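Materials and Weathering, Handout 4: Why outdoor metal goes brown

Read before the practical. The Vondovcombe site notes are separate and you will need both.

Rust is iron trying to get back to being ore. It spent a very long time in the ground as an oxide, someone went to great expense to talk it out of that, and from the moment it leaves the works it is on its way home. Everything in this handout is a method of delaying the journey.

What it needs

Iron, oxygen and water. Salt helps a good deal, as anyone who has kept a car at Jultside will tell you at length. Salt water carries charge better than rainwater, so the small electrical cells on the surface of the metal run faster. Last year several of you wrote that salt "eats" the iron. It doesn't, and Dr Uysal takes a mark off for it.

Why there and not here

Corrosion is rarely even. It starts where water sits: in joints, under washers, along the bottom edge of anything horizontal. A flat plate with a good coat of paint may last for decades while the bolt through the middle of it gives up in a few winters. Edges are a particular nuisance. Wet paint pulls back from a sharp corner as it dries, so the film is thinnest exactly where the knocks come. Every hole punched in a sheet has an edge running all the way round it, and decorative metalwork is largely holes.
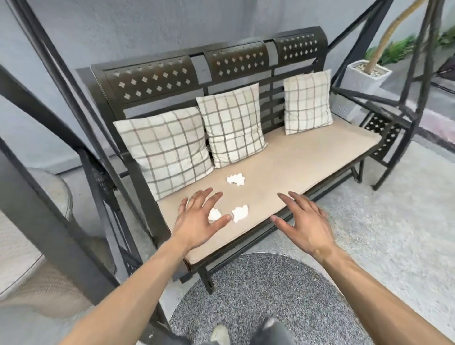

Crevices are the other classic. Oxygen gets into the mouth of a narrow gap and not much further, so the starved metal at the back becomes the anode and dissolves quietly where you can't inspect it. Two parts bolted together with a tight, unsealed gap between them make a very good crevice – people pay extra for this.

Coatings

Paint is a barrier and works until it is scratched. Zinc is a barrier and also a sacrifice: it corrodes in preference to the steel, so a small scratch matters less. Powder coating is tough but can lift in sheets once water gets beneath it, and looks perfectly healthy until you lean on it.

The Jornthorpe panels

Jinlong Meng put out 75 bare and coated steel panels at Jornthorpe in April and left them for 2,255 hours. The bare ones did what you would expect. Of the painted ones, 19 failed, all from the cut edge inwards. Bring your own copy of his table, as mine has tea on it.

For next time

Sketch a crevice cell and label the anode. Yulan Han has the spare gloves. Write-ups are due 6th February, no more than 2,000 words, and the reference list counts.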